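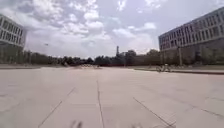

*The main plaza between the two campus buildings, Grindthorpe.*

# Using the plaza: frequently asked questions

These answers are for staff, students, tenants and visitors to the Grindthorpe site. They apply to the paved area between the two main buildings and to the planted ground beside it.

## Access

**Is the plaza open to the public?**

Yes. Members of the public may cross it on foot at any time of day. The site reserves the right to close part or all of the paving for events or repairs, in which case notices are placed at each approach.

**May I cycle across it?**

Cyclists are asked to dismount. Bicycles should be left in the racks on Rostami Lane and must not be leaned against the façades or locked to the trees.

**Can vehicles be driven on to the slabs?**

Only with a permit. The permitted load is 2 tonnes per vehicle, including anything carried. Drivers should keep to walking pace and avoid turning the wheels while stationary, as this marks the surface and can damage the joints.

**Is the surface suitable for wheelchairs and pushchairs?**

The slabs are large and the joints between them are thin. There are small cracks and scuffs in places. Please report any raised edge or loose joint filling to the Estates Office.
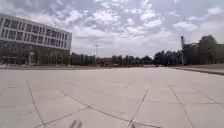

## Bookings and events

**Who may book the plaza?**

Any department, tenant or registered society. Outside organisations may apply through Woneo, which handles all external bookings on behalf of the site.

**Is there a charge?**

Internal bookings are free. External bookings cost £155 for a half day, with a refundable deposit of £50 payable when the booking is confirmed.

**How many people may attend?**

The limit for a standing event is 605. A lower figure will be set where stalls, staging or seating are to be used.

**May we fix anything to the ground?**

No. Pegs, bolts and adhesives are not permitted. Gazebos and banners must be held down with weights, and the weights must have rubber or fabric bases.

## Care and repairs

**Who looks after the paving?**

Routine sweeping and joint repairs are carried out by Nikunex under contract. The surface is inspected each November and again in spring.

**What should I do if I find material left on the paving?**

Please walk round it and let the Estates Office know where it is. Rubble, broken brick and stone should not be moved by hand,
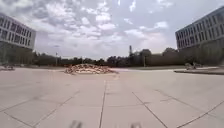 nor should it be pushed on to the grass or in among the shrubs – mowing equipment can throw small pieces a considerable distance. Contractors who need to keep material on the plaza must agree the position beforehand and protect the slabs with boards.

**How do I report a fault?**

Use the form on the Estates page or leave a message at either reception desk. Please say which building is nearest.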